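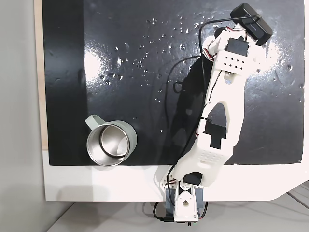 The Lobo Direction

The application reached the registry at 18 minutes past four in November, after the outer doors had been locked. The duty clerk stamped it and entered the number, 301, in the urgent list. The hospital at Dilley sought a declaration that continued ventilation of the patient was no longer in his interests. The patient was four years old. In the papers he was called L.

The judge read the bundle in the order in which it had been tabbed. The first tab held the application. The second held the statement of the treating consultant, who set out the seizures, the muscle loss and the results of two scans taken a month apart. The consultant used the word "irreversible" once, in paragraph nine, and did not underline it.

The parents' statement was at the fifth tab. It was typed in a larger size than the rest and had been signed by both of them on the same line. They asked for leave to move L to the Dalier clinic, where a compound had been given to older children with a related disorder. A letter from Dalier was attached. It confirmed that a bed was available and that the clinic could offer no estimate of benefit.

The hearing began at ten. Counsel for the hospital took the court through the law, which was not in dispute. Counsel for the parents took the court through the letter. The consultant gave evidence for the rest of the morning and was asked whether L felt pain. She said that his heart rate rose when the tube was cleared and fell when it was finished. She was asked whether that was pain. She said that she recorded it as a response.

The father gave evidence after lunch. He had kept a notebook beside the bed and he asked to read from it. There was no objection. Most of the entries gave a time and a position: left side, back, right side. Against one of them he had written that L's hand had closed on his thumb. The consultant, recalled, said that the movement was a reflex. The father wrote this down in the notebook under the original entry.

The judge had a second question, which neither counsel had raised. Years before, in a case known as Lobo, the court had directed that a child should be examined by a doctor chosen jointly by both sides before any order was made. The direction had been followed only 2 times since. It cost a week. The judge asked what harm a week would do.

Counsel for the hospital took instructions in the corridor and was away for some while. When she came back she said that the hospital did not oppose it. Counsel for the parents said that they would accept any doctor who would come to the bedside and stay longer than an hour.

The direction was drawn up that afternoon and sent out through Jitgate, the court's filing system, which rejected it because the field for the final outcome had been left blank. The clerk telephoned the help desk and was told that the field was compulsory. She asked for the list of permitted entries. They were granted, refused, withdrawn and other.

She chose other. The order went to the ward by five o'clock. The night nurse put a copy in the folder at the foot of the bed, turned L on to his right side and entered the time.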